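Stilwood Small Parts Survey – data card 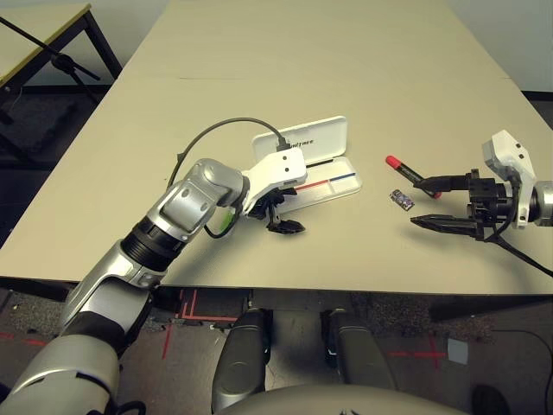
Open white plastic case on a beige tabletop.

What it is
A table of answers from 831 households about how they store screws, buttons, fuses, spare keys and the rest of the stuff that ends up in kitchen drawers. Collected by mail in Clustham and Wakodthorpe. Compiled by Urs Hubmann. Last changed 1 Oct 2024.

What people will want it to say
The usual claim is that sorting your parts into cases saves time. I don't think this data shows that. People who own cases say they find things faster, but they were also the ones who had just paid for cases. Nobody was timed.

Files
answers.csv – one row per household
towns.csv – town codes
notes.txt – free comments, lightly cleaned

Columns worth a warning
minutes_lost is a guess made by the person filling in the form. Around 300 rows have a round number in it, and I would not build a chart on those.
case_type was a free text box in the first mailing and a list in the second. The two were merged by hand. Treat "other" as "unknown".
age_group is missing for 70 rows, mostly from Wakodthorpe, where the form was printed with the question on the back.

Known problems
Tidy people answer surveys about tidiness. No weighting was tried, and I doubt it would help.
The earlier Seixas list is sometimes cited next to this one. It asked different questions. Please don't join them.
There are 4 duplicate households, flagged in the dup column and left in.

Use
Fine for teaching people how to clean a messy table. Poor for advice on what to buy. Corrections are welcome if they come with a row number.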